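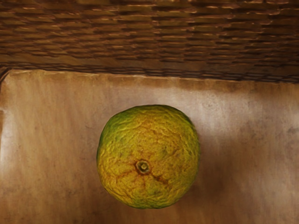 Utano opened its Flolleck workshop to the public in November, and about 90 people came through to see how its fruit-handling robots are trained.

Most of the afternoon was spent on simulation. Engineer Liesbeth Baert ran the software on a large screen, loading computer-made citrus onto a virtual table and changing the peel colour, blemishes and lighting between runs. The program, called Stulletti, has 349 fruit models so far. Baert said green patches and stem scars were the hardest to get right.

Visitors then watched a real arm sort mandarins into two trays. It dropped one and was restarted twice.

Grower Rimantas Hunt asked whether it could cope with fruit straight off the tree, leaves and all. Baert said that work was planned for next season.

The workshop will open again in the autumn. Entry is free, but groups of more than nine need to book. Doors open at 10 am.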